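Search this site
Search
Home Kitchen Workshop Outdoors Yard About

Filed under: Beach & Boat Days

Getting the salt and sand back out of everything

We live a short drive from the water at Sidilholm, and from the first warm weekend until October my laundry room is basically a second beach. I've ruined two good coolers, a zipper on every bag I own and one very nice pair of pliers, so take these as lessons from somebody who paid for them.

Start before you leave the parking lot. I keep a gallon jug of tap water in the trunk, wrapped in a black trash bag so the sun warms it up, and everybody gets their feet rinsed before they get in the car. Baby powder works too, on dry legs. Shake it on, wait a minute, brush it off with your hand and the sand goes with it. My kids fought me on this for a whole summer and now they ask for it!

Swimsuits go in cool water the same evening. Not the next morning, when they've been balled up in a towel all night. A splash of white vinegar in the sink, a 20 minute soak, then squeeze (don't wring) and dry them flat in the shade. Elastic hates sun and it hates salt, and together they'll finish off a suit before the season's over.

Towels I hang on the line dirty. Let them dry all the way, then whack them against the fence. Wet sand sticks to everything, and if you put it through the washer it settles in the drum and you'll be finding it in your work shirts for weeks. If your towels have gone stiff, skip the softener and run them once with a cup of vinegar and nothing else.

Life jackets are the thing people get wrong. Please don't put them in the washer or the dryer, and don't leave them squashed under the boat seat all winter. Hose them with fresh water, go over the straps and buckles with a soft brush and a drop of dish soap, rinse again, then hang them on a wide hanger somewhere airy. While they're hanging, tug every strap. Hard. I do this with my coffee at 7 in the morning — it takes no time — and if a seam gives or the foam feels crunchy, that jacket is done. Cut the straps before you throw it out so it doesn't end up on some other kid. 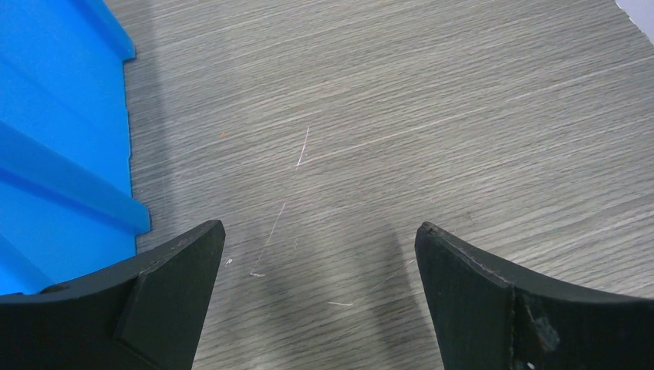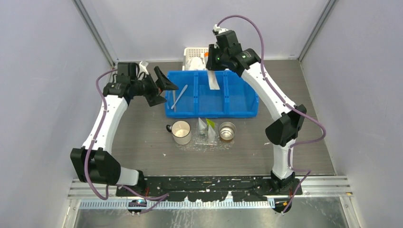
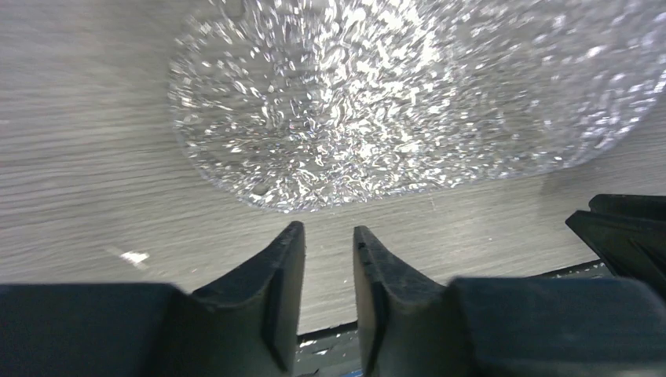
Asnakech Gashaw wrote in to say that I'd forgotten the buckles' worst enemy, the sand packed down inside the female half, and that hosing only pushes it deeper. She holds the buckle face down in a bowl of warm water and clicks it open and shut until it stops feeling gritty. I tried it on our oldest jacket and she's right, it snapped like new.

Throw ropes get the same bowl treatment, only bigger. I pull ours out of its bag, let it sit in the bathtub with plain lukewarm water, swish it around, change the water, and then drape it loosely over the shower rod. Don't coil it wet. When it's dry, stuff it back in the bag a handful at a time, with no neat loops, so it runs out clean if you ever have to throw it.

Zippers: old toothbrush, fresh water, then rub a plain candle stub up and down the teeth. Pliers and fishing scissors get a rinse, a wipe and a little mineral oil on the hinge.

Coolers need baking soda, warm water and the drain plug OUT. Prop the lid open with a wooden spoon and leave it that way until the next trip.

The whistles go through the top rack of the dishwasher, in the silverware basket so they don't rattle down onto the heating element. Give each one a good blow afterward, outside, or the dog will never forgive you.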